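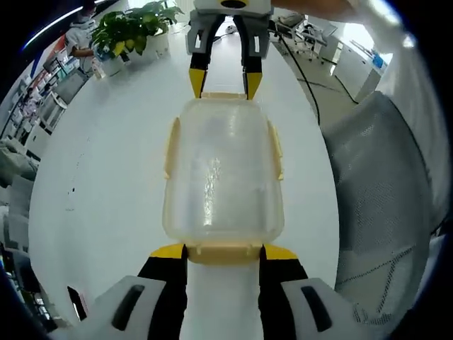

Home > Courses > Household Practice > Unit 4 > Handout

Food Storage Containers: Selection, Handling and Care

Reading time: 2 minutes

Bikville Institute of Domestic Studies
Course leader: Cecilia Ansah
Practical sessions: Ignacio Campos

4.1 Scope

This unit deals with rigid containers used for dry goods and chilled food in the home. Glass jars and flexible bags are treated in Unit 5. Students should have read the Gittins notes on shelf life before the practical session.

4.2 Shape and material

Rectangular containers use shelf space better than round ones and may be stored side by side without gaps. Rounded corners are easier to wipe out than square ones, where flour and sugar tend to collect. Clear walls allow the contents to be checked with the lid in place. A coloured rim, such as pale yellow, helps the user to find the edge of a clear container and to match it with its lid.

4.3 Latches and rims

Latch tabs on the long sides hold the lid down under even pressure. They should be closed in opposite pairs. A tab must not be used as a handle. Students are to inspect the rim for chips and the seal for trapped crumbs, and to set aside any container that fails.

4.4 Lifting and carrying

A long container is to be held at both ends and kept level. Where it is full, two people may share the lift, one at each end, and should agree beforehand who will give the word to set it down. The table should be clear of grit, which scratches the base.

4.5 Washing and drying

Wash in warm water with a mild detergent and a soft cloth. Scouring pads dull transparent plastic and are not permitted in the practical room. Lids are washed separately. Leave containers upside down on the rack for 20 minutes, then dry the groove beneath the rim by hand.

4.6 Preparation for the practical

Each pair will label one container with its contents and the date of filling. Labels go on the short end. Written notes, of no more than 100 words, are to be handed to Mr Campos at the close of the session.

Contact: Course Office, Stornunholm Building | © Bikville Institute of Domestic Studies | Back to top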